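The Second Life of the Thin White Bag

Most households that keep plastic bags keep too many of them, and keep them badly. The usual arrangement is one bag stuffed with the others and hung on a door handle. It takes up far more volume than the plastic itself requires. A thin grocery bag is mostly trapped air, and storing it well is a matter of getting that air out and keeping it out.

Start with sorting. Bags with a split seam or a torn handle go into the recycling pile, provided the local store takes film. Curbside programs generally don't want it, as it winds around the rollers on sorting lines. Bags that held raw meat or leaking produce go in the trash. The remainder should be clean and dry before folding. Moisture sealed inside a folded bag has nowhere to go, and the smell arrives within a week in August.

The flat fold suits a drawer. Lay the bag on a table, pull the side gussets out and then back in along their original creases, and press from the closed end toward the handles. Fold lengthwise into a strip 3 inches wide. Roll from the bottom, tightly, and tuck the handles into the last turn. A shoebox holds 70 bags rolled this way, on end, in rows.

The difficulty is separation. Film this thin clings to itself, and the two layers at the mouth of a new bag can be hard to part with dry fingers. Rubbing the edge sideways works better than pulling it. Pinch a single fold, lift, and let the weight of the lower part draw the layers apart — a sharp tug tends to stretch the film and leave a weak spot.
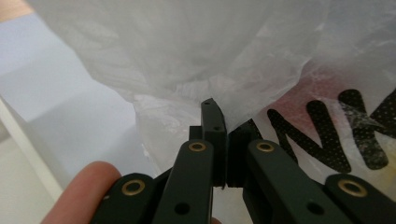

Dispensers come next. The Hukstead wall tube takes loose bags from the top and gives them up through a hole at the bottom, which is convenient until it is overfilled. Past that point the bags wedge and come out in clumps. The Neno box, made for rolled bags, is slower to load but holds 124 in a base drawer cabinet. Koval sells a fabric sleeve with elastic at both ends. It is washable and the cheapest of the three.

Set a limit and discard to it. A household that brings home two bags a day will have over 70 by the middle of the second month. One container is enough, and when it is full, the surplus goes back to the store.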